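Pollusa tenants told to bag it, sweep it and leave the grid alone

Category: Local | Workplaces | Odds and ends

Tenants of the shared workshops at Pollusa, the former seed warehouse on Fakurgate, have been asked to leave the big tables as they found them, after a winter in which the tables were mostly found as somebody else had left them.

The new rules came in at the end of January and run to a single side of paper, pinned up by the kettle, where the last set of rules was also pinned and where it was widely used for writing down orders for chips. They say that every table must be cleared and brushed down at the end of a booking, that rubbish must be bagged before the next group arrives, and that food is to be treated as rubbish once its owner has lost interest in it.

The final point took up most of the meeting. Pollusa has 13 tenants, who between them make stage props, mend bicycles, cut picture mounts and do a number of things on the upper floor which the rest of the building has stopped asking after. They disagree on most matters, including the heating. On the subject of bread they were able to disagree for the better part of an evening. 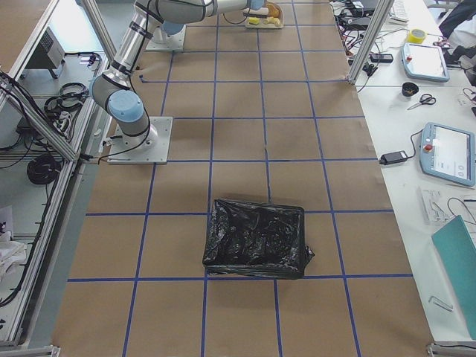
The tables themselves have been marked out in blue tape for as long as most tenants can remember. The squares began as a way of sharing the space, so that two groups could work side by side without their bits drifting together, and some users like to put down brown paper first and tape over that. It saves the surface, and when the paper gets too creased to bear it can be rolled up and thrown out with everything that has been spilt on it.

What the squares have never been is a filing system for rubbish, though a visitor to Pollusa last autumn could be forgiven for thinking so. Black bags were tied up, set down in a square and left there, on the apparent understanding that a bag inside the lines had been dealt with. One is said to have stayed put through three bookings, each group politely working round it. It was finally opened and found to hold packing material and a perfectly good tape measure.

Under the new arrangement a bag may sit on a table only while it is being filled. After that it goes down the back stairs to the bins in Skasetti Yard, a distance of 50 paces according to the notice, which suggests that whoever wrote it expected an argument.

The yard has its own history. The old bins there were taken away before Christmas and replaced with larger ones, and the bill for the extra collections, together with one emergency visit about mice, came to £600. It was divided among the tenants, and minds were concentrated. The mice, so far as anyone can establish, were there for the pastry.

Each table now has its own hand brush and sponge, with strict instructions that they are to stay with it. Crumbs are to be brushed to the nearest edge and into a pan. The notice gives the order of work as large things, small things, crumbs, wipe, and adds in capitals that wiping first and brushing second makes paste. There was some feeling at the meeting that this did not need saying. There was a stronger feeling, from the groups who book the mornings, that it did. 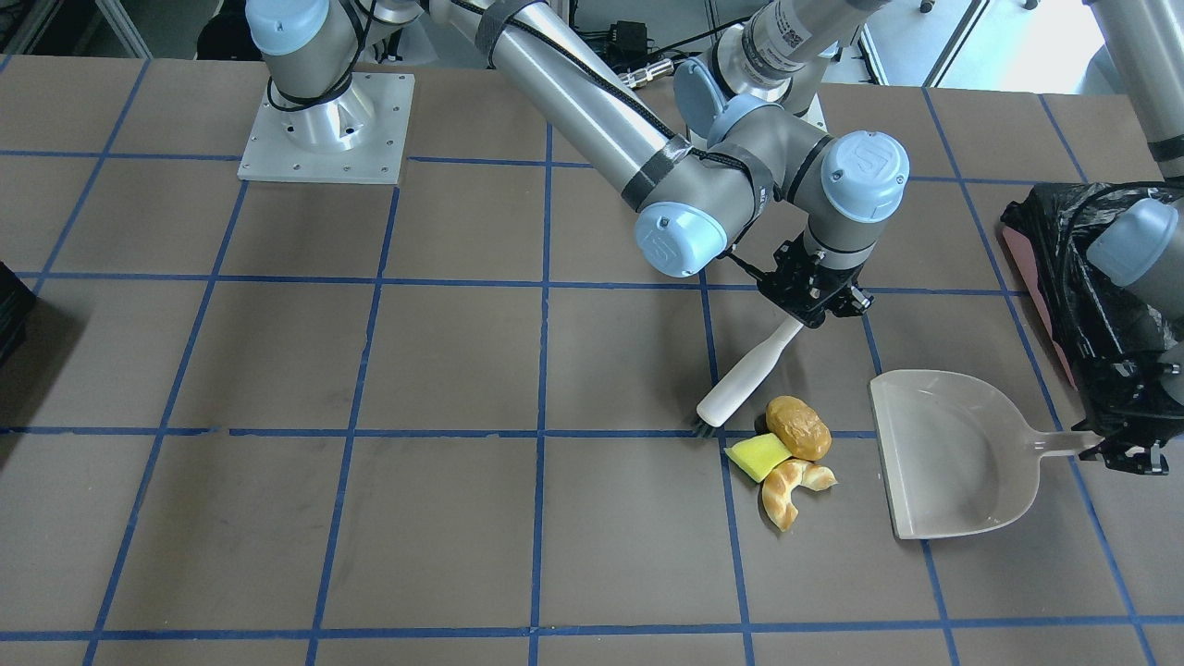 Brush, sponge, bread roll and croissant on one of the taped tables at Pollusa.

Bakery goods remain the sore point. The building is a short walk from Xiong, the bakery on the corner of Fakurgate, which sells off the morning's croissants cheaply from mid-afternoon and has done more than any other business in the street to shape conditions on the workshop tables. A proposal to ban food from the room altogether was put forward, spoken to with some passion, and dropped when it emerged that its supporters had brought doughnuts.

A compromise was reached instead. Food may be eaten at the tables but may not be left on them, and a roll with no one beside it at the end of a session counts as abandoned. There is no right of appeal. A suggestion that uneaten pastry be kept overnight in a tin, in case its owner came back, was turned down on the grounds that this was more or less what had been happening already, without the tin.

Anyone leaving a table uncleared will be sent a reminder. A second reminder brings a £3 charge, to be put towards new tape, which is getting through the budget at a rate that has caused remark. Replacing a line that has lifted is allowed. Moving one a few inches in your own favour is not — and the tenants who did so in the autumn have been asked to move it back.

Early signs are described as mixed. The back stairs are busier than they have been for years and the bins are filling up, which was the idea. One of the brushes has already turned up at the wrong table, and both tables claim it.

The rules will be looked at again in spring, along with the heating.

Last updated: January, 4.15pm

Filed under: Fakurgate, Pollusa, rubbish and recycling, shared spaces

More from Local

Fakurgate crossing to get its lights back
Skasetti Yard gate: key holders asked to own up
Xiong to open earlier, queue to form earlier
Upper floor at Pollusa denies being the smell
Letters: your views on the big bins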